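Betel Project: Progress Report to the Hutton Fund
10 March 2025
By Janaína Tavares, Project Lead, Zernville

Since our last report we have gone from arguing about shelves to having one, and from having one to filling it with crackers. The money you gave us for demonstration gathering is being spent on demonstration gathering, with a side line in groceries that I will get to under Spending.

For anyone at Hutton who has joined since August: Betel is meant to learn restocking and picking in small stores, the kind where the aisle is narrow and the shelf was put up by somebody's uncle. We want an arm that can be shown a job by a person, many times over, and then do it with the person out of the room. The showing is what this report is about. The person is still very much in the room.

Where we are on episodes

We now have 313 accepted episodes on the two-tier shelf. An episode is one person steering the arm through one whole task, start to finish, with the arm's joint positions and the camera views saved together. The target in our agreement is 3500. I have done the division too, and I would ask you to keep reading.

Most of the time went into deciding what an accepted episode is. We started with a generous rule: if the box ended up where it was supposed to, keep it. Then Robichaud trained a first model on a small batch of those, and it had learned, with real dedication, to pause above the shelf for a long moment before doing anything. Our operators pause there. They are thinking. The model was not thinking, it had just picked up the manners. We went back, threw out the worst of the ponderers, and trimmed the rest. The 313 is what was left after that, plus what we have gathered under the new rule.

The new rule fits on one card taped next to the operator's seat. Start from the rest position. Go to the named box without touring the shelf. No second grab unless the first one fails, and if it fails, say so out loud and carry on, so the episode can be marked as a recovery. Finish, back away, stop. We did not expect to need "stop" on the card.

The task itself

We chose boxed snacks because they are what small stores actually have, and because a box looks easy. It has flat sides and stands up by itself. Then you put it in a column with others just like it, packed front to back, and ask a gripper to deal with the second one in.

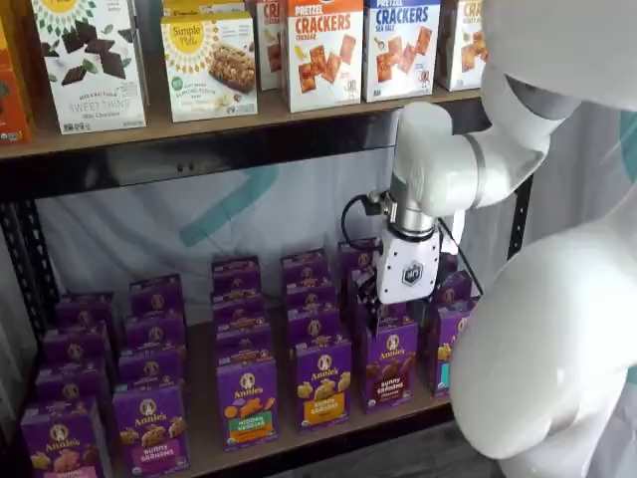
Taking the front box is nearly solved, in the sense that operators rarely fail at it and find it dull. Anything behind the front row is where the hours go. The fingers have to come down from above, in whatever gap there is, and close on the top of one carton without shoving its neighbor. A carton top gives a little when squeezed. Squeeze too gently and the box slides out of the fingers on the way up. Squeeze too hard and you have a box with a waist.

We have split the work into four groups so that we can see which ones we are short of: front row, second row, deep rows, and put-backs. Front row is over-full, for the reason you would guess. When an operator has had a bad run, front row is where they go to feel better. From this week the task is handed out by a shuffled list and the operator doesn't get a vote.

Put-backs deserve a word, as they were not in the original plan. A put-back is setting a box into a gap in its own column. We added them because every pick needs one before the next episode can begin, and we had been doing them by hand, between recordings, like people who enjoy wasting a robot. Now the arm does them and we save the data. It costs operator time but it gives us a second task nearly free, and Robichaud thinks the two help each other. I will believe that when I see a chart.

The shelf

The layout question took up more of the winter than I would like to admit to a funder. One camp wanted every box to be different, so that the model would learn boxes in general. The other wanted one kind, so that we could tell what was going wrong. We settled on one brand on the lower shelf, in several flavors, and a mixed row on the upper shelf that stays where it is while the lower one is worked.
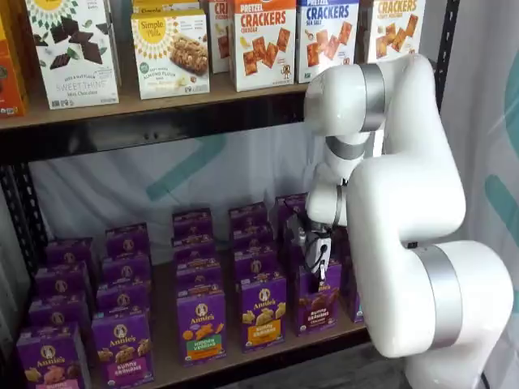 Having nearly the same box many times over turned out to be the useful choice and also the annoying one. The cartons share a color and a logo, and once you are past the front row the flavor label is mostly hidden. An instruction such as "get the chocolate one" only means something if you can see a chocolate one. So our written instructions now go by place: column from the left, row from the front. It reads like a seating chart. Operators picked it up in a morning. The person who types up the notes, which is me, has mixed up left and right in 11 episodes, all since corrected.

Before each session the shelf is reset to a written layout and checked against it. We vary the number of boxes, the gaps between columns, and how straight the columns run. The first layouts were far too neat. No store has looked like that past opening time, and a model raised on perfect rows would be in for a shock in Zernville.

The backdrop behind the shelf has stayed up throughout. We plan to take it down for one block of episodes in the next period, to find out whether the model has been paying attention to the boxes or to the curtain. I know which one I'd look at.

What went wrong

The cable at the wrist has been our most faithful source of lost episodes. It loops out to the side, and on the deeper reaches it gets ideas about the cartons. We have rerouted it twice. The present arrangement is better, and we log each time it touches anything so that "better" has a number behind it by the next report.

We lost one full day of recordings to a clock problem. The arm and the cameras disagreed about the time by a small amount, and the amount grew through the day. Every episode looked fine when played back on its own, and useless once lined up. A sync check now runs before the first episode and after every break. None of the lost day is in the 313.

Operator fatigue is real and we had been pretending it wasn't. Quality drops off late in a session, and you can see it in the joint traces before the operator will admit to it. We cut sessions short and put in longer breaks. Output per day went down slightly. The share of episodes we accept went up by more than enough to pay for it, and people have stopped sighing at the arm.

Deep rows

This is the group that matters most for the second half of the grant, and the one where we are furthest behind. 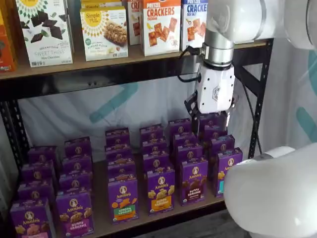 The trouble with the back of a column is partly reach and partly view. From the operator's seat the gripper hides the very thing it is going for, at the moment you most want to see it. We tried having operators work from the camera feed alone. They were slower for the first few sessions and then, to the irritation of those who had predicted a disaster (me), cleaner than before. There is a good argument for this beyond speed. The model only gets the cameras. An operator who leans over for a better look is using information the model will never have, and teaching it to be confident about things it cannot see.

So all deep-row episodes are now gathered from the feed, and leaning is banned. We have kept the earlier ones, flagged, in case they are useful for comparison. They are not counted toward the target.

We also spent a while on the approach angle. Coming straight down is safest for the neighbors but awkward for the arm near the right end of the shelf, where it has to fold itself up to get in. A slight tilt helps. We have asked operators to use whichever feels natural and we mark which one it was, on the theory that a bit of variety is healthier than all of them copying my habits.

Spending

Spending is within plan except on two lines. Operator hours are over, because of the redone episodes. Supplies are over as well, and the supplies line is crackers. Cartons wear out. The top edges go soft after enough grabs, and a tired box is so much easier to grip that it flatters everybody. We retire them at the first visible crease. The contents are in good order and have been finding their way out of the building by the usual route, and I'd rather report that here than have it come up in a visit.

We are under on travel, as I haven't been anywhere.

Next period

We have trained operators up to 5, which lets us run the arm through the whole working day with proper breaks. The lost winter weeks went into rules and checks that don't have to be made again, and the daily rate has climbed since they were settled. I still don't think we reach 3500 on the original date. I would like to talk with you about either moving the date or counting put-backs toward the total, which the agreement does not mention one way or the other. I have a preference and you can probably tell what it is.

Besides that, the list is: fill the deep-row group first, run the block without the backdrop, start work on the upper shelf, and have Robichaud train a second model on the cleaned set. That last one will be tested on layouts it has never been shown, with an operator sitting nearby and told not to help.

The episode log and the operator card are available to Hutton on request. The card has been revised again since I began writing this, and it now says "stop" twice.

Last updated: v2, supplies line corrected
Contact: Janaína Tavares, Betel Project, Zernville
© Betel Project. All rights reserved.
Back to top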